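16 March 2023

1/ A small thread about learning to read knitting patterns in a language which is not mine. I have done this for 8 years now and I still make mistakes, so please take it as notes from a fellow student.

2/ I learnt to knit at home, from my hands and not from paper. Where I grew up, you looked at the jumper, you looked at your wool, and you began. The first time I opened an English pattern I thought it was a printing error. "K2, p2, rep to last 2 sts, k2." I closed it again.

3/ The abbreviations are the easy part. You write them on a card and after a few weeks you do not need the card. Mine is still inside the lid of my wool tin, with a coffee ring over "psso".

4/ The difficult part is the small ordinary words. "Work even." Even what? I believed it had to do with even and odd numbers, and I counted my rows like a bookkeeper. It means: continue without increasing or decreasing. British patterns often say "work straight", and this I understood at once.

5/ Then "at the same time". It is always in the middle of a paragraph, after you have already knitted the paragraph. Now I read the whole page first with a pencil and put a circle on these four words. I have lost one complete armhole to them.

6/ My armhole was in the Flotberg cardigan, if somebody here knows it. Beautiful yoke, very long sentences. I started it in July and finished the second sleeve when there was frost on the window.

7/ Please be careful also with British and American crochet words. A British double crochet is an American single crochet. If the pattern does not say which one it uses, look for "single crochet" anywhere in the text. If you find it, the pattern is American. British patterns do not use this name.

8/ "Tension" and "gauge" are the same thing. For a long time I thought tension was about my mood. (It is a bit about my mood. My swatches from the evening are tighter than the ones from the morning.)

9/ Somebody asked which wool is good for practising. I like the plain Wanyama double knitting, 50 g balls, in a light colour. Dark wool hides your stitches, and you want to see them when you compare with the text. You get about 100 metres from one ball, enough for several swatches.

10/ A method which helped me: take a pattern you have already knitted and translate it into your own language, by hand, line by line. You know already what the result should be, so the words must fit to it. I did this with the Prullov hat and learnt more than from any video.

11/ Then do it in the other direction. Look at a simple thing you made from memory and write it down in English. I wrote my grandmother's sock heel in this way and it took 2 evenings. A heel I can turn while watching television!

12/ The computer screen beside my knitting chair, this evening:
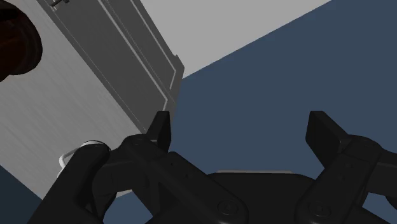 *Black gripper, two fingers, computer-rendered.*

13/ Back to the words. "Ending with a wrong side row" means that the wrong side row is the last one you knit, so the right side is facing you for the next row. I say it aloud each time, in my own language, and my family is used to it.

14/ If a sentence is still not clear, knit it on spare wool before you decide that the pattern is wrong. Often the needles understand it before I do. And sometimes the pattern is wrong - look for a page of corrections from the designer.

15/ Next I want to try the Hulleo shawl, which is charts only, without any written rows. I am told charts are the same in all languages. I have looked at the first one and there is a symbol like a small tent which I do not know yet. If you know it, please write to me below.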